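Section 9
Over-the-Sink Drying Rack: Setting Up, Daily Use and Care

9.1 Scope

This section covers the fitting and use of the Tinov roll-out drying rack on inset double sinks with a flat metal rim. It applies to racks supplied with the Birken sink package and to racks bought separately. For the faucet, see Section 8. For the drain fittings, see Section 10.

The rack is a set of parallel steel rods held in end brackets. It lies across one basin and lets water fall straight into the bowl. No tools are needed and nothing is fastened to the counter.

9.2 Before you start

Check the contents of the carton against the packing slip:

Rack, rolled, 1
Spare bracket pads, 2
Care card, 1

The part number 1237 is molded into the underside of one bracket. Quote this number when ordering pads. If the number is missing or reads differently, you have an earlier rack and the pads supplied here will not fit.

Take off the cardboard sleeve before unrolling. Do not cut it with a knife, as the blade can score the straps.

Wash the rack once in warm water with dish soap before first use. A thin film of oil is left on the rods from manufacture. It is harmless but will leave gray marks on white cups and on dish towels. Rinse and dry with a soft cloth.

9.3 Choosing the basin

On a sink with two basins of different size, place the rack over the larger one. Keep the deeper basin free for washing. If both basins are the same size, choose the side away from your working hand, so that washed items pass from the strong hand to the weak one.

The rods may run from side to side or from front to back, depending on the width of the basin. What matters is that both end brackets sit fully on the rim.

CAUTION: Do not use the rack on a basin that is wider than the distance between the brackets. A bracket that only catches the edge of the rim can slip when the rack is loaded.

9.4 Fitting the rack

1. Wipe the rim on both sides of the basin. Grit under a bracket will scratch brushed steel.

2. Dry the rim.

3. Hold the rolled rack over the basin and set the first bracket on the rim.

4. Unroll the rack across the basin with one hand. Keep the first bracket in place with the other.

5. Lower the second bracket onto the opposite rim.

6. Press down lightly on each bracket. It should not rock. If it rocks, lift it and check for crumbs or a raised bead of sealant under the pad.

7. Slide the whole rack toward you or away from you until the faucet can swing freely over both basins.

8. Press down on the middle of the rack with your palm. The rods will give slightly and spring back. If a bracket moves inward, the rack is not seated. Go back to step 3.

NOTE: A bead of sealant that stands above the rim must be trimmed by the sink installer. Do not sand it down yourself. Sanding leaves marks on the steel and, on marble counters, on the stone as well.

9.5 Loading

The rack is meant for rinsed items. Shake off loose water over the washing basin first.

1. Place heavy items at the ends, close to the brackets. Pots and mixing bowls go here.

2. Place light items in the middle.

3. Stand cups mouth down across at least two rods. A cup that rests on a single rod will tip when its neighbor is taken away.

4. Lean plates against a heavier item. The rack has no plate slots.

5. Lay knives flat, blades pointing away from the user. Do not let a blade hang down between the rods.

6. Put small items such as teaspoons in a cutlery cup. They can fall through the gaps into the basin.

Straight-sided cups drain best when set down slowly, one edge first, with the mouth turned down last. Set down flat in one movement, they trap air and a ring of water stays inside the lip.

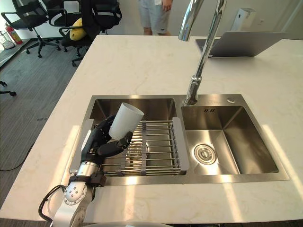

Can the rack stay in place while the faucet is running?
Leave it where it is for rinsing and for filling a glass. Take it off before you fill the basin under it or wash anything taller than the basin is deep.

9.6 Hot items

Pans may be set on the rods once they have stopped sizzling and can be touched with a folded dish towel. The steel will take more heat than this, but the straps and end brackets will not.

CAUTION: Never set a pan on a bracket. The plastic softens and takes on a permanent dent, after which the rack will rock.

CAUTION: Do not pour boiling water through the rack. Splashes rise off the rods and can reach the hands and forearms. To drain pasta or potatoes, place a colander in the free basin.

9.7 Marble counters

Where the sink is set into marble, extra care is needed. Marble is open to stains and is dulled by acids, including lemon juice, vinegar and many limescale removers.

1. Keep the rack inside the line of the rim. Brackets that overhang the stone will drip on it.

2. Wipe up drips along the rim at the end of each wash. Standing water leaves a pale ring that is hard to buff out.

3. Do not rest the wet rack on the counter. If it must be moved, roll it up over the basin, let it drain, then set it on a folded towel.

4. Apply stone sealer once a year. February suits most kitchens with a window over the counter, when the stone is cool and the sealer does not dry too fast. Follow the directions on the sealer can. Take the rack away and keep it off until the sealer has cured.

Marble in strong sunlight may look patchy after washing. Wait until it has dried fully before deciding that it is stained. If a mark remains the next morning, refer to the stain table in the Birken counter booklet.

9.8 Cleaning

After each use:

1. Remove all items.

2. Lift the rack by both brackets and tip it so that water runs off the rods.

3. Wipe the rods lengthwise with a damp cloth, then a dry one. Wiping across them pushes dirt into the straps.

4. Wipe the rim where the brackets have been standing.

Once a week:

1. Lay the open rack in the basin.

2. Add warm water and a little dish soap. Leave it for nine minutes.

3. Brush between the rods with a soft brush. Pay attention to the places where the rods enter the brackets. Soap collects there and turns brown.

4. Rinse from both sides.

5. Hang the rack over the divider between the basins until dry, or dry it by hand.

The rack may be washed in a dishwasher on the lower level, unrolled and flat. Choose a program without intensive drying. Repeated hot drying makes the straps stiff, and a stiff rack will not lie level.

Do not use steel wool, chlorine bleach or oven cleaner. Bleach in particular will cause small rust spots on stainless steel – these can spread from the rack to the sink if the two are left touching.

9.9 Removing limescale

In hard-water areas a white film forms on the rods and on the underside of the brackets.

1. Take the rack away from the sink and place it in a plastic tub.

2. Mix two parts water with one part white vinegar and pour over the rods.

3. Leave until the film can be rubbed off with a finger.

4. Rinse well under running water.

5. Dry before returning the rack to the sink.

CAUTION: Keep the tub off marble. Carry it to a tiled floor or a steel surface. A few drops of vinegar are enough to etch the polish.

9.10 Storing

Roll the rack from one bracket toward the other, with the straps on the inside. Do not force it into a tighter roll than it takes on its own. It can be stored on end in a cabinet or flat in a deep drawer. Store dry.

A rack that has been rolled for a long time may not lie flat at first. Unroll it, place it over the basin and leave it unloaded for an hour. Warm water speeds this up.

9.11 Replacing the bracket pads

Replace the pads when the rack slides on a dry rim or when the pad has worn level with the plastic around it.

1. Turn the rack over on a towel.

2. Push the old pad out from one end with a wooden skewer. Do not use a screwdriver.

3. Wash and dry the groove.

4. Feed in the new pad, ribbed side out, until it clicks.

5. Repeat on the other bracket. Always change both pads together. A new pad is slightly higher than a worn one.

9.12 Faults and remedies

Rack rocks on the rim
Crumbs or sealant under a bracket, or a warped bracket. Clean the rim. If the rack still rocks on a flat table, replace it.

Rack sags in the middle
Too much weight in the center. Move heavy items to the ends. Rods that stay bent after unloading cannot be straightened.

Rust-colored spots on the rods
Usually particles from a cast iron pan or a steel scourer, resting on the surface. Rub off with a paste of baking soda and water, working along the rod, and rinse.

Cups dry with a ring inside the lip
Cup standing too level. Shift it so that one edge of the mouth lies over a gap.

Bracket has turned yellow
Effect of sunlight or strong detergent. Use of the rack is not affected.

Smell from under the brackets
Trapped soap and food. Carry out the weekly cleaning in 9.8 and take the pads out as in 9.11.

9.13 Spare parts

Pads and replacement racks are stocked by Bielecka and by Onar kitchen counters. Straps and single rods are not sold separately. Keep the care card with the sink papers, as it shows the pad profile at full size and can be held against a worn pad for comparison.

Section last revised 18th September. Replaces all earlier sheets for this rack.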